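Enlever les traces blanches et les ronds sur une table en bois clair
Rubrique Entretien de la maison, mis à jour le 10/02/2020

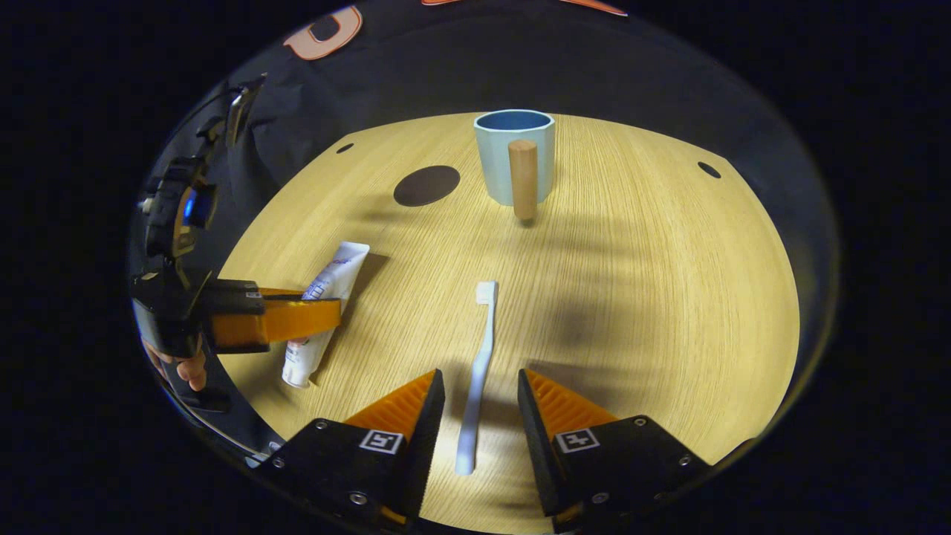

Depuis que j'habite en France, l'eau dure me donne beaucoup de travail. Chaque verre, chaque flacon posé un peu humide laisse son rond, et le bois ne pardonne pas aussi facilement que le carrelage. Sur un plateau rond en bois clair, avec un fil fin et bien droit, il faut toujours frotter dans le sens de ce fil, jamais en tournant, même si la forme de la table donne envie de tourner.

Avant de commencer, regardez quelle finition vous avez. Mettez une goutte d'eau dans un endroit discret et attendez 5 minutes. Si la goutte reste ronde, le bois est verni ou bien protégé. Si elle entre et fait une tache foncée, il est huilé, ciré ou brut, et il demande plus de prudence.

Pour un rond blanc sur bois verni

Posez un linge de coton sec, plié en deux, et passez le fer tiède, sans vapeur, pendant quelques secondes. Soulevez, regardez, recommencez si nécessaire. Chez moi, trois passages suffisent en général. Si le rond est ancien, j'emploie une noisette de dentifrice blanc (pas le gel, qui ne fait rien), et j'essuie ensuite avec un chiffon à peine mouillé.

Pour le bois huilé

Ici, pas de fer. Je ponce très légèrement avec un papier fin, j'enlève la poussière et je remets de l'huile en couche mince. L'huile Osel sèche en une nuit chez moi, en décembre il faut compter un jour de plus. Les chiffons pleins d'huile doivent sécher à plat et dehors, car en boule ils peuvent prendre feu tout seuls.

Le calcaire

Le produit Caltemel est très bien pour les robinets, mais je ne le mets plus sur le bois : il a éclairci un coin de mon étagère. Pour le bois verni je prépare 200 ml d'eau avec une cuillère à café de vinaigre blanc. On passe, on rince avec un linge humide, on sèche tout de suite.

Entre deux nettoyages, je mets une soucoupe sous le savon et j'essuie le fond des flacons le soir. Les patins en feutre sont à changer quand ils deviennent durs.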